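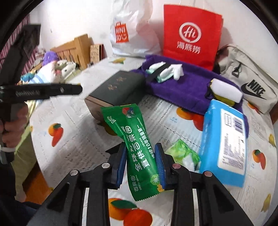 Start Beiträge Antworten Medien Profil

Vandana Kushwaha
1/ Wir haben bei Nirnora unsere Regeln für Aufnahmen mit Handgreifern neu gefasst. Die alte Fassung hatte 117 Zeilen und wurde kaum gelesen. Ich schreibe die wichtigsten Punkte in diesen Thread. Stand November.
14 Kommentare · 38 Mal geteilt

2/ Eine Aufnahme, eine Aufgabe. Der Satz dazu steht vor dem Start fest und wird danach nicht mehr geändert. Wer etwas anderes gemacht hat, verwirft die Aufnahme und beginnt neu.

3/ Folienverpackungen an einer festen Stelle fassen. Backen nur so weit schließen, bis nichts mehr rutscht. Knickt die Folie weg, trotzdem weiter aufnehmen und im Protokoll als »verformt« eintragen.

4/ Der zweite Greifer bleibt in der Hand, auch wenn er nichts zu tun hat. Ablegen mitten in der Aufnahme ist ein Abbruch.

5/ Ausweise und Reisepässe: nur geschlossen greifen. Datenseite nie zeigen, auch nicht beim Ablegen. Am Deckel senkrecht zwischen die Polster nehmen und erst anheben, wenn er fest sitzt.

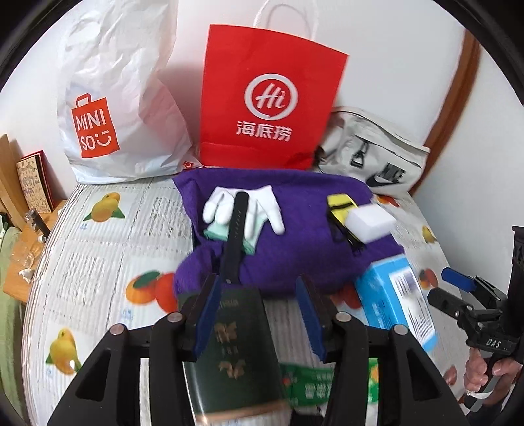
6/ Marken und Aufdrucke. Taschen und Tüten mit Logo dürfen liegen bleiben, Adressaufkleber und Notizzettel mit Namen nicht. Im Zweifel vorher wegräumen, nachträgliches Schwärzen kostet uns zu viel Zeit.

7/ Weiche Sachen (Stoff, Handschuhe, Schwämme) zwischen zwei Durchgängen neu hinlegen. Nicht glattstreichen.

8/ Fehlgriffe bleiben drin. Nach drei Versuchen ist Schluss, dann wird die Aufnahme als »nicht gelöst« abgelegt. Bei Prirnanix läuft das anders, dort wird alles Misslungene gelöscht. Ich halte das für falsch.

9/ Die Prüfung macht jemand, der nicht selbst aufgenommen hat. Bei uns zurzeit Alby Gilchrist.
9 Kommentare · 21 Mal geteilt

Kommentare

Mamta Pant
Gilt Punkt 4 auch bei einhändigen Aufgaben?

Vandana Kushwaha
Ja.

Kalliopi Bakalis
Zu 8: Wir löschen auch nichts mehr. Zählt ein Nachfassen bei euch schon als neuer Versuch?

Vandana Kushwaha
Erst wenn die Backen ganz offen waren.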